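About Hutow
Denim repair, cleaning and resale
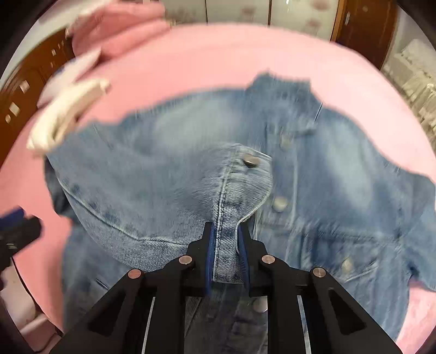 A stonewashed jacket with round metal buttons, laid out on a pink bedspread.

Hutow mends, cleans and resells denim clothing. Most of what we handle is jackets, with jeans second and a smaller number of shirts, skirts and overalls. We started in the spare bedroom of Ngọc Ngô's apartment, and we now have a workshop with a front counter, a sewing room, a wash room and a storage room in the back.

How we started

Ngọc had worked for nine years in alterations and kept getting the same request at the end of a fitting: could she do something about a jacket at home that had lost a button or split at the elbow. Dry cleaners sent these jobs away or charged more than the jacket had cost. She began taking them in on evenings. Thịnh Vi, who had been buying and selling used clothing online, brought her a stack of jackets that were good apart from their collars and cuffs. She fixed them, he sold them, and they split the money. In April of the following year they registered the business.

The first season was slow. Some of the early stock sat for months, mostly very large sizes and anything with rhinestones. We learned to buy less and look at it longer.

What we do

Repairs. We replace shank buttons, rivets and zippers, close up split seams, patch elbows and knees, rebuild buttonholes, and turn or replace worn collars. Hems can be taken up with the original edge kept on. We do not do embroidery or leather.

Cleaning. Every piece we buy is washed before it goes on sale. Customer pieces are washed only if the customer asks for it, and they are charged separately. Older indigo is washed cold and inside out, then hung. We don't use a dryer on any denim.

Resale. We buy jackets and jeans outright at the counter. We do not take clothes on consignment – we tried it for one year and the bookkeeping took more time than the sewing did.

Storage. Customers who want to put heavy clothing away for the summer can leave it with us, folded and boxed. A box holds four jackets or about six pairs of jeans.

How we look over a jacket

All jackets are checked the same way, whether they are coming in for repair or being offered for sale. The jacket goes flat on a table, front side up, and is opened out until both sleeves are clear of the body. We start at the collar. The fold line is where denim wears first, and a collar that looks fine from the front can be nearly through at the back of the neck. After that comes the placket, each button and the cloth behind it, then the chest pocket flaps, the yoke seams, the cuffs and the hem.

Metal buttons on denim are fixed through the cloth with a tack, so when one comes off it often leaves a hole. Replacing the button without backing the hole will not last. We put a small disc of matching cloth behind it first. This adds a few minutes and it is included in the price of the button.

Faded areas are not counted as damage. Neither are creases that have gone pale from years of wear. We do mark down for stains, odor, missing labels and any seam that has been closed with glue.

If you want to check a jacket at home before bringing it in, a bed works as well as a table. Use good light and lift the collar and the pocket flaps to see the stitching underneath. Pull gently on each button. If it turns freely but does not lift away from the cloth, leave it alone.

Folding

We get asked about this more than anything else at the counter. Button the jacket at the top and at one point lower down. Lay it face down, bring the sleeves straight across the back one over the other, fold each side in about a third, and then fold the bottom up to meet the collar. The collar stays up and flat. A jacket folded this way stacks well on a closet shelf and does not get a hard line down the front. Jackets that are worn every week are better on a wide hanger.

The people

Ngọc Ngô runs the sewing room and does most of the collar work herself. Thịnh Vi does the buying and looks after the online shop. Wajid Swati joined as our second sewer after several years making work uniforms, and he handles zippers, rivets and anything heavy enough to need the old Uchida machine. Tín Đinh is in charge of washing, drying and pressing. Fulvio Galli is at the front counter and answers the phone and the email. He also writes the tickets, so if you have a question about an estimate he is the person to ask.

We have no plans to open a second location. We do train one sewer a year, usually starting in the fall, and the position is paid from the first week.

Some numbers

Last year we repaired 2924 garments and sold 464 jackets. We keep roughly 4000 spare buttons in the drawers, sorted by diameter and finish, along with a smaller supply of rivets. Up to 300 boxes can be kept in the storage room.

Who we work with

Besides people who walk in, we do regular work for two local businesses. Nuvia is a costume rental shop that sends us its denim after each run. Rernar is a small café group whose staff wear denim aprons, and we replace the straps and pockets on those. We can take on one more account of that size. Write to us with the number of garments and how often you would need pickup.

Prices and turnaround

A single button is usually done while you wait. Seams and patches take four to six working days, and collars take two weeks. You will get a written estimate before any work starts, and we call if we find something further once a seam is open. Estimates are free and good for 30 days.

Please empty the pockets before dropping anything off. Found items are put in an envelope and stapled to the ticket. Finished work is held for 60 days, and we will send two reminders before that time is up.

Repairs are covered for one year. If a button we set comes out or a seam we closed opens again, bring the garment back with the ticket and we will redo it at no charge.

Page updated 2026-10-16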